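Print this page
E-mail this page to a friend

The Tumik Grabber: a robot hand you hold yourself

6 March 2020

Have you ever tried to pick up a grape with kitchen tongs? Go and try it, I'll wait. Squeeze too hard and you get juice, squeeze too softly and the grape rolls under the fridge (mine is still under there).

Robots have the very same trouble, only worse, because a robot has never eaten a grape and has no idea what one is. Somebody has to show it. And that's what the Tumik Grabber is for! It's a robot's hand without the robot. You hold it, you do the grabbing, and a small camera on top records everything the fingers get up to. Later a computer studies your grabs, over and over, until a real robot arm with the same kind of hand can have a go.

I got to try the kit at the Watside workshop with Emil Marti, who runs the learning days there. The kit comes with two grabbers, one for each hand, plus four spare fingertips and a bag of things to practice on. I used both grabbers at once and felt like a crab.

My favorite part is the fingertips. They're soft and bendy, shaped a bit like leaves, and they have tiny ridges on the inside. Look at the tip of your own finger. See those little lines? Ridges help you grip, and they help the grabber too. When I closed the fingers on an egg, they bent to fit around it. No cracks! Well, no cracks on the second egg.

There's also a black-and-white square you can put on top of a grabber. It looks like a puzzle, but it's really a kind of name tag for computers. A camera that spots the square can work out where the grabber is and which way it's tipped.
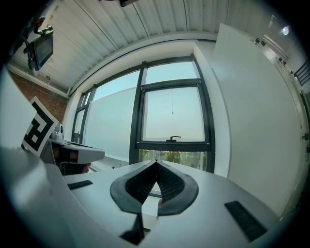

Now for the grumbles, because a fair review needs some. The grabber gets heavy. After a long go at stacking cups my wrist was begging for a rest, and I have big grown-up wrists. The cable likes to get in the way too, so keep it behind your elbow. And the booklet is hard to read. Corina Hämmerli at Tumik told me a new one with more drawings is coming in June, so maybe wait for that if you're under ten.

Would I want one at home? Yes please, but it costs a lot, so ask whether your school or library can borrow a kit. Egan Library already lends theirs out. Take a grape with you. Take several.

Print this page
E-mail this page to a friend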